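The owner of Orkard, a knitwear repair shop in Vollham, says February is when the sweaters come in. People have worn them since fall, the elbows are going, and there are still weeks of cold left.

"Monday mornings I open the door and there are bags on the step," she said. "I ask them not to do that."

She started the business at her kitchen table and moved to the shop on Nandeck Street seven years ago. She has two part-time menders now. Last year they turned work away for the first time.

Most of the damage she sees comes from washing and storage. A small moth hole takes her 90 minutes if the yarn is fine and the color is hard to match. Cables take longer, as the crossings have to be rebuilt in the right order. 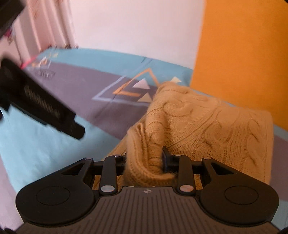
Hanging is the other problem. "A heavy sweater on a hanger grows," she said. "The shoulders get points and the sleeves end up at your knees. Fold it and put it on a shelf."

She charges $44 for a pair of elbows and quotes everything else by eye. Some customers leave when they hear the price. She said she understands that, and that she sometimes tells people a sweater is not worth fixing.

"If it's felted, it's felted. I can't undo that. I tell them to make mittens."

She does not use washing machines for wool at home, even on the gentle setting. Cool water in the sink, a little soap, then flat on a towel. She lets most of hers go the whole winter with only a wash or two.

The shop is closed Wednesdays. Drop-offs made now will be ready in two weeks, she said, except for gloves, which she no longer takes.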